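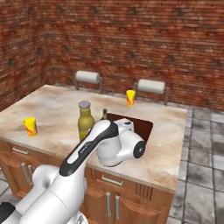

Robótica de servicio / Simulación / Divulgación
Compartido 30 veces · 4 comentarios

4.2. La jornada de puertas abiertas como banco de pruebas

La demostración se hizo el 2023-12-13, en la sala pequeña de Brerkamar. Todo en simulador, sin robot físico. Cocina virtual, un brazo blanco y negro, objetos de uso doméstico sobre la encimera. El público veía la escena en la pantalla grande y daba las órdenes de viva voz; Thanakorn Sriwong las pasaba al teclado casi literales, sin corregir gramática ni completar lo que faltaba.

Pasaron 56 visitantes en cuatro turnos. Cada turno, 30 minutos: explicación corta, órdenes libres, preguntas. El tercero empezó tarde y se quedó sin preguntas.

La política cargada era la de Zirkiline, entrenada con 2000 episodios simulados y sin ajuste posterior. No se tocó nada entre turnos salvo la semilla de colocación de los objetos. Leonie Faulkner quería fijarla; quedó variable, y eso complica comparar turnos (véase 4.4).

Interesaba sobre todo el lenguaje. En las pruebas internas de abril las órdenes las habíamos escrito nosotros, con el nombre exacto de cada objeto en el catálogo. Los visitantes no tienen catálogo. Dicen "eso", "lo de al lado", "la botella, no, la otra". Un caso claro es el de la figura 3.
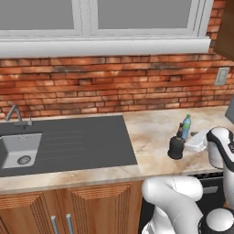 Tiempo de lectura: 4 min

Figura 3. Encimera de la cocina simulada durante la demostración. La pinza, junto al recipiente blanco con tapa; detrás y a la izquierda, la botella de plástico de tapón azul y el objeto cilíndrico negro que tapa parte de ella.

Con los objetos así de juntos, la orden "coge lo negro" se prestaba a dos lecturas, porque el propio brazo lleva piezas negras. Nos lo señaló una visitante y no lo teníamos previsto. El cilindro negro, además, recibió tres nombres en un mismo turno: molinillo, pimentero, termo. El analizador solo conocía el primero. Anotado como fallo de vocabulario, no de agarre.

La oclusión es otro problema. Desde este punto de vista el cilindro se superpone a la parte baja de la botella, y la pinza esconde parte del recipiente. El público daba por hecho que el sistema veia lo mismo que la pantalla. No es así: la política recibe sus propias vistas, y la de la pantalla era para la sala. Habría que haberlo dicho al principio de cada turno. Se dijo en dos.

Registro. Jailson Leite apuntó a mano las órdenes y Merle Wihongi guardó las trazas con Barkasine. Los relojes no estaban sincronizados, así que el emparejamiento orden-traza se hizo después y en algún tramo es dudoso; esos tramos quedan fuera del análisis. Las notas en papel llevan tachones, se transcribieron tal cual.

No damos tasa de éxito. Las órdenes eran libres, muchas se cambiaban a mitad de movimiento y no hay criterio de éxito razonable para "déjalo mejor puesto". Lo que sí se puede clasificar es el tipo de referencia (nombre, color, posición, deíctico), y es lo que se hace en 4.3 con las etiquetas de Heather McAlister y una segunda pasada independiente.

Pendiente para la próxima jornada: vocabulario ampliado, reloj único, y mostrar al publico las vistas de entrada junto a la general. La semilla, por decidir.

Contacto: secretaría de Brerkamar · © 2023 Brerkamar · Volver arriba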